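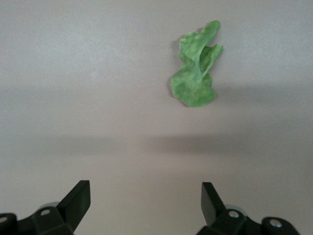
A leaf of green lettuce, ready for plating.

CARORA, December: I'm so happy to share that Brudolero's new plate range, Trisdale, goes on sale this month! We're making 2000 plates to start, and the first 500 orders get free shipping.

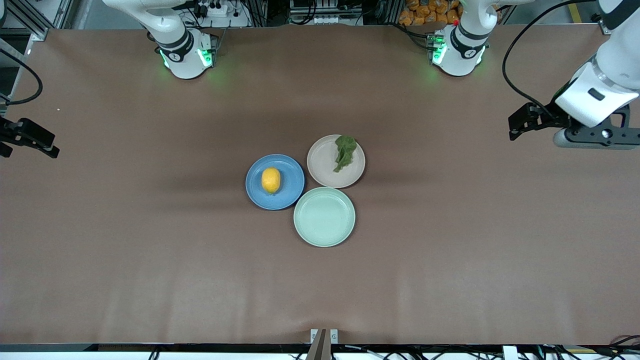

Trisdale started with my own lunch habits (I like my salad kept well away from my fruit). So the plates come in soft colors that sit nicely side by side, and food really pops on them – just look at that yellow lemon on the blue one! The mint is my favorite, even with nothing on it. Stores can ask us for samples now.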